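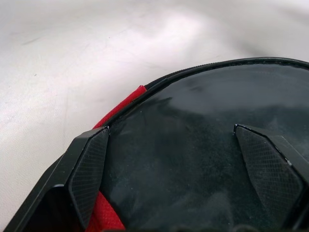
Bereket Tefera, développeur perception et préhension, Sivia

Imprimer cette page | Envoyer par e-mail

Getbridge 2, le module de saisie pour objets brillants

Bon, je vais être direct : le noir brillant, c'est la bête noire de tous ceux qui font de la vision (et le jeu de mots est volontaire !). Une grande surface courbe et sombre, des reflets gris qui se baladent dessus, un fond blanc avec une tache de lumière en plein milieu… la plupart des estimateurs de profondeur y voient un trou. Getbridge, lui, va chercher ce qui est lisible : le rebord finement strié, la bande de tissu rouge juste derrière. À partir de là il reconstruit la courbure et propose une prise.

J'ai écrit la première version pour les essais de Hirkovard, où tout passait par la caméra de poignet, et j'ai gardé ce principe. Pas besoin de caméra au plafond, le module se contente de la vue entre les doigts. On choisit l'objet, on règle l'écartement, on lance le planificateur, et le journal enregistre chaque prise candidate avec son score. Je m'en sers tous les jours, alors forcément je suis un peu partial !

Ce que contient la licence :
- le nœud de perception, avec masque automatique des doigts
- le planificateur d'approche
- Gebretsadik, notre outil de relecture image par image (mon préféré, de loin)
- 672 modèles de courbure déjà calculés
- 300 pages de documentation, relues par Tsehay Gidey, qui m'a fait réécrire tout le chapitre sur l'étalonnage

Prix : 1 119 € par poste, mises à jour comprises pendant deux ans. La version de novembre corrige le décalage du masque quand un doigt passe devant un tissu à mailles. Si vous êtes encore sur l'ancienne, pensez à refaire l'étalonnage du poignet après l'installation, sinon les scores partent un peu dans tous les sens.

Mise à jour de la fiche : 12/12/24

Contact | © Sivia, tous droits réservés | Haut de page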